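Skudport Event Manager: Organizer's Guide

Section 6. Setting up a charity golf day

Read this section once your organization's profile has been approved. If you are running a dinner or an auction with no golf, go to Section 7.

Before you begin

You will need the following:

The signed agreement with the golf course, including the tee times it has given you
The name of the charity as it appears on its tax paperwork
A bank account that has already been verified in Skudport
Player prices and sponsor levels

6.1 Create the event

1. Sign in and select Events, then New Event.
2. Choose Golf Day from the list of event types. The type can't be changed after you save.
3. Enter the event name, date and course.
4. Under Beneficiary, type the charity's name. If it has more than one chapter, pick the one that will receive the money.
5. Select the format: Scramble, Best Ball or Stroke Play.
6. Click Save Draft.

Note: A draft can be seen only by people with the Organizer role. Sponsors can't open it, even with the link.

6.2 Add players and teams

1. Open the Players tab and select Add Team.
2. Enter the captain's name and email address. The captain gets an invitation and fills in the rest of the team.
3. Set the team size. The default is 4 and the smallest allowed is 2.
4. To hold places for celebrity guests, turn on Reserved. Reserved places don't appear on the public page and aren't charged.
5. Assign each team a starting hole. For a shotgun start, select Assign All and check the result against the course's own sheet.

Caution: Do not enter a guest's name in the Public Name field until the guest or the guest's agent has agreed to it in writing. Names in this field go out in the announcement email and can't be recalled.

Captains can change their teams until registration closes. After that, only an organizer can make changes, and each one is listed in the Activity log.

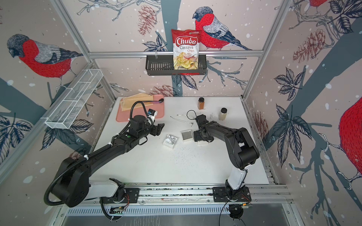 Wanpen Petchrat writes that she closed registration before two of her captains had finished, and had to type in the missing players herself. She would like the reminder email to go out earlier than it does now.

The reminder is sent 2 days before registration closes. To change this, open Settings, then Messages, and enter any number up to 15 in the Days Before field. The new setting applies to the current event only.

6.3 Set up sponsors

1. Open the Sponsors tab and select Add Level.
2. Name the level and enter its price. You can have up to 6 levels.
3. List what the sponsor receives, such as a hole sign, dinner seats or a team entry.
4. If a level includes a team, turn on Linked Team. The team is then added to the Players tab at no charge.
5. Upload the sponsor's logo. Use the same file you are sending to the sign printer.

Note: Deleting a level does not delete its linked teams. Remove them from the Players tab.

6.4 Turn on donations

1. Open the Giving tab and switch Donations on.
2. Enter up to 5 suggested amounts. Leave the last box blank if you want donors to be able to type their own.
3. Choose whether the running total is shown on the public page.
4. Make a test gift with the Test Card option and confirm that the receipt names the correct charity.

Caution: Turn Test Card off before you publish. While it is on, real cards are declined.

6.5 Publish

1. Select Preview and read the page on both a computer and a phone.
2. Click Publish.
3. Copy the event link and send it to your captains and sponsors.

To take the page down, click Unpublish. Registrations and gifts already received are kept. Refunds are covered in Section 9.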